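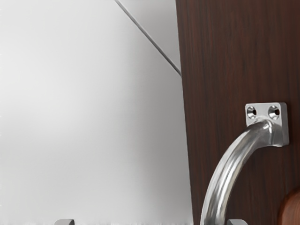

Vodley, Mar 20, 2021

# Ticket 283: Repeated loss of heating pressure, east wing

**Status:** Closed, with one item carried forward
**Raised by:** Site Services, Vodley residential building
**Assigned to:** Prodon Building Support
**Equipment:** Hämmerli sealed-system boiler, Zirkora pressure logger

## Fault as reported

Residents on the upper floor of the east wing reported that radiators were cool in the early morning and recovered only after the system had been topped up by hand. The duty log shows that topping up had become a daily task. The west wing is served by a separate circuit and is not affected.

The same circuit was drained and refilled in September, when two radiator valves were replaced. No loss of pressure was recorded in the weeks after that work.

## First visit

The boiler was found in lockout with a low pressure warning on the display. The system was refilled to the normal cold pressure and restarted. All visible pipework in the plant room was checked, together with the pump flanges and the drain points. No water was found on the floor or on the lagging.

The outlet of the safety valve was dry at the time of the visit. A plastic bag was tied over the end of the discharge pipe so that any later release would be noticed.

The Zirkora logger was fitted to the return pipe and set to take a reading every 900 seconds.

## Readings

The logger was left in place for 6 days. Pressure held steady overnight while the boiler was off. It rose sharply each morning as the flow temperature approached 70 degrees, reached the lifting point of the safety valve, and then dropped below the normal level once the system cooled.

The bag on the discharge pipe was found to contain water at the second visit. Site Services confirmed that it had not been disturbed.

This pattern does not suggest a leak in the floors or risers - a leak of that kind would have shown as a fall during the night as well.

## Second visit

The expansion vessel was isolated and its air side tested. The gauge gave no reading, and water came out when the valve pin was pressed. The internal diaphragm had therefore failed and recharging the vessel was not an option.

Work carried out:

- Expansion vessel replaced with one of the same capacity, charged before connection.
- Safety valve replaced, as it no longer seated cleanly.
- System refilled, vented at all high points and dosed with inhibitor.
- Filling loop disconnected and capped.

The boiler was run up to full temperature twice under observation. The rise in pressure was within the maker's limits on both runs and there was no discharge.

## Note to Site Services

The filling loop had been left connected with one valve slightly open. Staff are asked not to leave it in this state, as it hides a falling pressure and admits fresh water, which weakens the inhibitor. Any future top-up should be entered in the duty log with the reading before and after.

## Carried forward

The automatic air vent on the east riser is stiff and should be changed at the next annual service. Access is through the ceiling hatch on the upper landing - a tall stepladder will be needed. The part has been added to the service order and no separate ticket is required.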